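Team thread for the Hameck student challenge, cloth folding track. Posting as we go so the other schools can compare notes.

1/ Our project is Jirkulell. The goal is a robot arm that can fold a knit top on a bed and put it with the rest. We don't drive the arm to teach it. We fold by hand with the gripper tool, record it, and train on that.

2/ Rules this year: 2 grippers max, one bed, any bedding you like. Judges bring the clothes. February is the first check, and all they want to see then is your recorded data and a short write-up.

3/ We picked a busy quilt on purpose. Red and cream squares, teddy bears all over it. Last year we trained on a plain sheet and the model fell apart at the event when there was a pattern under the shirt.

4/ Navy knit on the quilt, blue pad pressed down into the fabric. Knits are hard for us. They bunch up and the sleeve goes its own way.

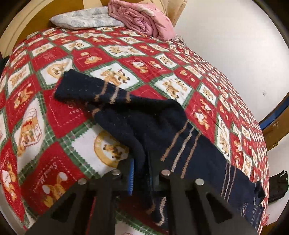
5/ Count so far: 934 folds recorded. We threw out 30 because the garment had left the view by the end. The rest are labeled by garment type and by who did the fold.

6/ What we changed this month: slower closing on the fingers, and we start every fold at the sleeve. Before that, each of us started wherever we wanted and the model got confused.

7/ Edges matter more than the middle. If you pinch the thick ribbed edge you get one clean layer. If you pinch the body of the sweater you often get two and have to start over.

8/ Blur is still a problem. Move the tool fast and the stripes on the knit turn into streaks. We also get daylight from the window behind the bed whenever the tool tips over to the side. 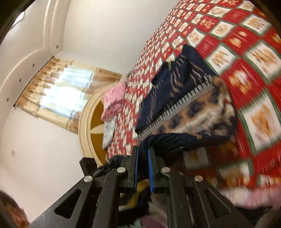 9/ Training runs on the shared machine at Stevum, overnight only. One run takes 11 hours, so we get one try a day and have to choose carefully what goes in.

10/ Team Bitar asked if we will share our labels. Yes, after the February check. Same format as the starter kit, with one extra column for the start point.

11/ Next up is pants. If anyone has a good way to label the two legs so they don't get swapped, please reply here.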